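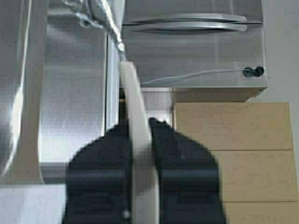

Wire strands at the end of a white rod, with the stainless unit behind.

Hi Tamara, and thanks for your patience with this one! The kitchen part of the Votine grant is moving along nicely, and I think you'll like what I have to tell you. We've spent $367 so far, mostly on cleaning supplies, dish racks and new shelf liners, and there's plenty left for the pantry side. Raju gave us a fair price on the racks, so I didn't have to touch the reserve.

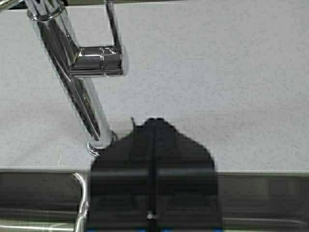 By Ermira Perić

The sink corner took up most of my time this month. I wanted the chrome faucet kept as it was (it's a good one, and it cleans up to a real shine), so the money went into storage instead. We've sorted 49 plates and bowls, and 19 of those are going to the Trorkora swap table - chipped ones went in the trash.

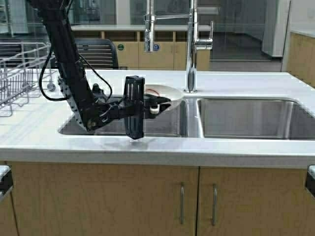
Votine, 2023-05-24

Plates get done at the double sink, and I'm so glad we stayed with two basins! The white counter gives us room on the side for stacking, too. Still open: labels for the upper cabinets, a second drying mat, and the cleaning rota, which has 11 names on it and needs a few more. I'll send the receipts through Notitz in June.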